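Sunday, November 21, 2021
Seren Gwilliam

Wi-Fi notes, Kandness office and workshop

Came in while the place was empty of customers so I could take the network down without anyone complaining. Left over from October: dropped calls at the front desk, slow file copies in the back, and the card reader losing its connection.

Started with a walk around with the laptop. Signal is fine nearly everywhere, so the dropped calls are not a coverage problem. All 3 access points were set to automatic channel selection and two of them had landed on the same channel, with the power at maximum on both. Phones at the desk were hanging on to the far one long after they should have moved.

Changes made:

Fixed channels on 2.4 GHz, one each on 1, 6 and 11.
Channel width on 2.4 down to 20 MHz. It had been at 40, no idea who did that.
Channel width on 5 GHz down from 80 to 40.
Transmit power to medium on the two front units. Back one left alone.
Guest network moved to its own VLAN. It was sharing the office subnet, so visitors could see the printer and the file server.
Admin password changed on all of them. New one is in the safe, ask me or Shuk-fan.

Firmware was old on the unit over the stairs. Updated it and it came back up, but it lost the static address and I had to hunt for it in the DHCP leases. Wrote the address on the label this time.

Speed test on the wired port by the switch gave 591 down. On wireless in the back room, 389 at the bench after the changes. I don't have a before figure for that spot – should have taken one. The front desk did not get a test because the laptop battery went.

The file copies are probably a separate thing. The run to the back goes through the old Casemance switch and one of its ports is negotiating at 100. Swapped the patch lead, no difference. Tried a different port and it came up at gigabit, so I left it there and put tape over the bad one. Would rather replace the whole switch.
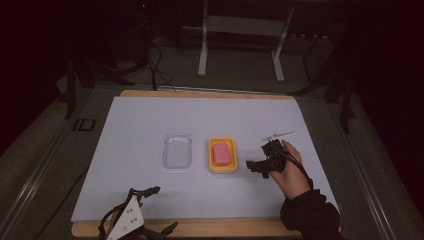
Tomoyo Tsuchiya: I would hold off on fixing the 5 GHz channels until we have a full week of logs. The desk phones only dropped on weekdays, and that could be the neighbors and nothing to do with our own units.

Fair point. 5 GHz channels stay on auto for now, only the width is changed. Logging is switched on and goes to the server, kept for 48 days.

Still to do: card reader onto the wired side if there is a spare drop behind the counter. Ask Yu-ting Tang where the floor plan with the cable runs went. Price for a new switch from Cermont, 24 port, with PoE.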